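**Ticket: open day station 2, left gripper drops out of the recording**

Status: open, waiting on reply from Terkley support
Priority: medium (but see the note about September, please!)
Site: Fikcombe demo room

Hello all, and thank you for picking this up so quickly last time. I'm going to write more than the form wants, I'm afraid, but I was on the station for most of the open day and I'd like it all in one place while it's fresh.

**What happened**

We had 120 visitors signed up, and I think nearly all of them came. The hand-held pair ran beautifully through the morning -- people sat down, moved the cup across the board, and watched their own motion come up on the big screen. The younger ones loved it. Then a little after 1:30 pm the left side froze on screen while the visitor was still moving it. The right side carried on as if nothing was wrong. It came back by itself in a few seconds, and I put it down to a hiccup.

It did the same thing again with the group from Stankevičius, who were very kind about it and asked better questions than I could answer. After that I started keeping notes.

**What I tried**

- Restarted the Grulolum session from the menu. Fine for a while, then the freeze came back.
- Closed Grulolum completely and opened it again. Same.
- Swapped the two plugs at the computer end. The freeze STAYED with the left gripper, so I don't believe it's the port.
- Unplugged the left cable, looked in the connector with a flashlight, plugged it back in firmly. No bent pins that I could see. This bought us roughly 3 hours without trouble, the longest good stretch after lunch, and took us nearly to closing.
- Did not touch the firmware. I remember what happened in the spring.

**What I noticed**

It seems to go when the visitor reaches far to the right with the left hand, or turns the wrist over. Tall visitors hardly ever set it off, and I wonder if that's only because they sit farther back and the cable isn't pulled so hard against the table. That's a guess, so please don't let me lead you astray.

The log has the same line each time: "left device lost, retrying," and then "left device found." The jaws themselves open and close perfectly well, and the calibration check passes before and after.

**Update, next morning**

Tried again with the room quiet. I got 2 freezes by gently wiggling the cable right where it enters the gripper, and none by wiggling it anywhere else along its length. So my money is on the strain relief or a broken wire just inside.

**What I'd like to ask**

1. Can Terkley send a spare cable, or does the whole unit have to go back? I'd much prefer the cable, as we only have the one pair.
2. Is there any way to make Grulolum show a warning on the visitor screen? People thought they'd broken it, and I felt bad for them.
3. We have a school visit in September, and I need to know by then if the station is on the program or if I should plan something else.

**Setup, for whoever takes this over**

The station is the wooden table with the white board laid on top, and please leave the board where it is, as the calibration was done with it there. Keep the ribbed cream cup for testing too, standing in the middle between the two grippers, and start with the left jaws open and pointing at it. The left cable loops down along the left edge of the board, and the right one goes off in a loop over the other side; the right one also has the small white band on it, handy for telling them apart when you're down on the carpet at the computer end. Thank you again, and do call the demo room if anything here is unclear -- I'm usually in by 8:30.

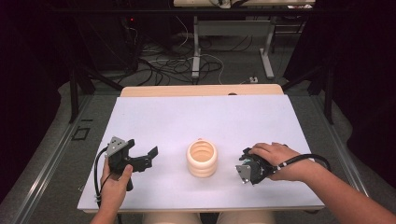
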